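Cómo quitar la cal de los vasos de cristal sin rayarlos

Inicio > Hogar > Cocina > Limpieza

Los vasos que salen blanquecinos del lavavajillas pueden tener dos problemas distintos. El primero es la cal, que se disuelve con un ácido suave. El segundo es la corrosión del vidrio, que no tiene arreglo. Antes de comprar ningún producto conviene saber cuál de los dos es.

Prueba previa

Moje un dedo en vinagre blanco y frote una zona pequeña del vaso durante un minuto. Aclare y seque. Si la zona queda transparente, es cal y puede seguir con este tutorial. Si continúa igual de opaca, el vidrio está atacado y ningún remedio le devolverá el brillo.

Qué necesita

Vinagre blanco de limpieza o ácido cítrico en polvo
Un barreño de plástico
Bicarbonato
Un cepillo de cerdas blandas
Dos paños de microfibra que no se hayan lavado con suavizante

Paso 1. El remojo

Llene el barreño con 2 litros de agua templada y añada un vaso de vinagre, o bien dos cucharadas de ácido cítrico. Tumbe las piezas de modo que queden cubiertas y déjelas media hora. Con agua muy dura puede hacer falta repetir. No use agua hirviendo, sobre todo con vasos finos, y no mezcle nunca el vinagre con lejía.

Paso 2. El fondo

Es la parte que más cal retiene, tanto por dentro, en el ángulo con la pared, como por fuera, donde se apoya.

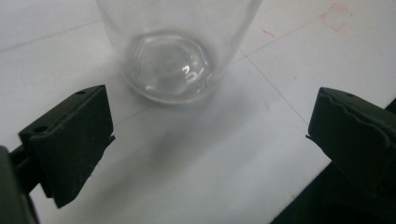 El bicarbonato se aplica después del remojo y con el vaso ya aclarado, en una pasta hecha con muy poca agua. Extiéndala con el cepillo en círculos y sin apretar. En los vasos de pared fina y base gruesa, de contorno ondulado, el grosor del vidrio produce reflejos blancos que se confunden con restos de cal; pase la uña por encima antes de seguir frotando. Si está liso, déjelo.

Paso 3. Aclarado y secado

Aclare con agua fría abundante. Seque de inmediato con el primer paño y repase con el segundo. El secado al aire deja otra vez las mismas marcas.

Para que no vuelva a salir

Revise el depósito de sal del lavavajillas y ajuste la dureza del agua en el menú de la máquina. El dato suele facilitarlo la compañía de aguas. Reponga también el abrillantador y lave el cristal en un programa corto de baja temperatura. Abra la puerta al terminar para que salga el vapor.

Lo que no debe usar

Estropajo verde, lana de acero o polvos abrasivos. Tampoco deje en vinagre los vasos con filo dorado o decoración pintada; esos se lavan a mano con jabón neutro.

Última actualización: miércoles, 17 de abril de 2024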